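Plevdale Swap Tables Are Back in June

Sort out a drawer, bring what you don't need, go home with something you do!
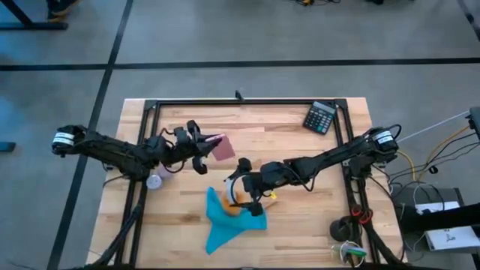 What can people bring to the swap?
Small household things in good shape: stationery, kitchen cloths, cups, sewing supplies, books, puzzles. Please leave furniture and anything with a plug at home.

The Plevdale swap returns to Kimaro Hall this June, and it's going to be the biggest one yet. Last year 700 items found new homes in a single afternoon, and organizer Cheng-en Lam is hoping for 2000 this time (she has already cleared out her own hall closet to get things rolling).

Sign-up has been terrific so far, with 58 households on the list and more calling every morning. Doors open at 10 a.m. for drop-off and the swapping starts at 2 p.m. You don't have to bring something to take something, so newcomers should feel free to just walk in and browse.

Raimonds Priedītis will be back at the mending corner with needles, thread and plenty of patience. He fixed a whole stack of dish towels last year and loved every minute of it. "Bring me your worst hem!" he said.

Leftovers go to the Mikden thrift store the next morning. Parking is free behind the hall.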